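Ticket: Greifer verliert Block beim Anheben
Status: offen
Gemeldet von: Eleri Parry, Werkstatt Flindley

Arm mit Sonell-Steuerung, Zweifingergreifer, Ablage in der Holzschale. Seit dem Update im April öffnet der Greifer beim Anheben kurz. 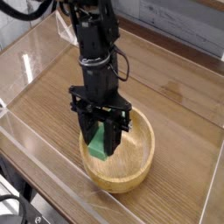

Schließkraft auf 200 gestellt, Fehler bleibt. Kabel am Handgelenk neu gesteckt, 5 Durchläufe, davon 2 mit Abbruch. Nächster Schritt: alte Wivlow-Firmware aufspielen.

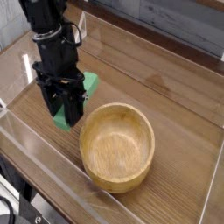 Muss ich danach neu kalibrieren?
Nur den Nullpunkt der Finger, die Achsen bleiben gespeichert.

2 Kommentare · 0 mal geteilt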